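Looking After the Two-Armed Table

Workshop Life | Machines & Upkeep

October
By our Prollthorpe correspondent

Print this article | E-mail to a friend

I came to Prollthorpe to write about a robot that puts dishes in a rack, and I spent most of my visit looking at cables.

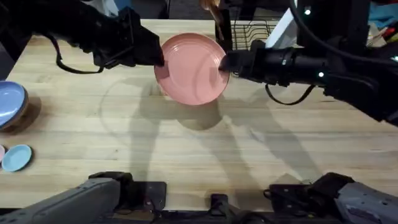 I should have expected it. Anyone who has lived with a machine that moves (a printer, a sewing machine, a garage door) knows that the part that gives you trouble is usually the part that bends. Undine, which is what everybody in the workshop calls the cell, has two arms and a lot of bending going on. So the morning starts at 8 with the cables, before anyone so much as touches the power switch.

The routine goes like this. You take hold of one arm with both hands, power off, and walk it slowly through its whole reach, as far out as it goes and then back in until the elbow is folded tight. While you do that you watch the cable underneath. It needs enough slack that it never pulls straight at the wrist, but if you leave too much it'll snag on something at the worst possible time. Then you do the other arm. I was allowed to try it, and I was amazed at how heavy the thing feels when you're the one doing the moving! I was told to stop leaning on the gripper, quite politely, and then a second time a little less politely.

The clips that hold the cables come from a supplier in Hirkau and they are, by general agreement, slightly too small. There's a drawer full of cracked ones. I asked why they didn't just order a bigger size and got a long answer involving a minimum order of 3000, after which I dropped the subject.

Next come the bolts. Every joint gets a quick check with a hex key, and there's a dab of paint across each bolt head so you can see at a glance if it has turned. I love this trick and have since done it to my bicycle. The brackets at the front of the table get the same treatment, though wood is a nuisance here. It swells a bit in damp weather and shrinks when the heating comes on, so a clamp that was snug in summer may want another quarter turn by the time people are wearing sweaters. When I visited they had just switched the heating on and everything was being tightened again, with some muttering.

Only then does the power come on. The arms go to their rest positions, everybody stands back, and somebody puts the kettle on, which I was assured is not part of the written procedure but may as well be.

The grippers are where I finally got to see why anyone would be fussy about this. A plate is an awkward thing to hold. It's round, it's smooth, and the rim gives you hardly anything to pinch. With two arms you also have the problem that they have to agree with each other. If one thinks the plate is a hair farther left than the other one does, then they squeeze it too hard, or they both politely let go. That's why the alignment check gets more time than anything else on the list. Both grippers are brought to the same marked spot over the table, one after the other, and the gap is measured with feeler gauges, the little steel leaves you may remember from setting spark plugs. If it's off, the arm gets its zero position set again and the whole check starts over.

On my first morning it took 4 tries. The culprit was a crumb of something stuck behind a finger pad. I'm fairly sure it was from a cookie, and I'm not going to say whose.

The pads themselves are swapped as they wear. You can tell a tired one by running your thumb over it – a good pad drags a little, a worn one feels like a polished countertop. They get wiped down at the end of the day, always with a dry cloth first, and the table gets wiped too, and I was shown the correct way to fold the cloth. There are opinions about the cloth.

Then there's the logbook, a real paper one with a coffee ring on the cover. Each entry is a line or two: what was checked, what was loose, what got replaced. I sat down and read it over lunch and it's oddly good company. "Left wrist noisy again." "Left wrist fine, was the fan." "Found the missing washer." The spare parts are listed at the back under Gachanja, after the shelving unit they live on, and I never did find out how a shelving unit comes to have a name. It's got a nice clear label, anyway.

A wrist motor needed changing on the second afternoon, and I got to watch that from start to finish. The arm has to be propped first so it can't sag when the joint comes apart. Every screw goes into a muffin tin, one cup per step, so that you can work backward through the tin when it's time to close up. The connector is tiny and goes in only one way, though it will let you believe otherwise for quite a while. I was holding the flashlight, and my arm was shaking by the end. Roughly 15 minutes for the swap itself, and then the better part of an hour for the checks, since a new motor means doing the alignment all over again from the top.

So out came the feeler gauges, and the kettle went back on. I had a train to catch and ended up taking the later one.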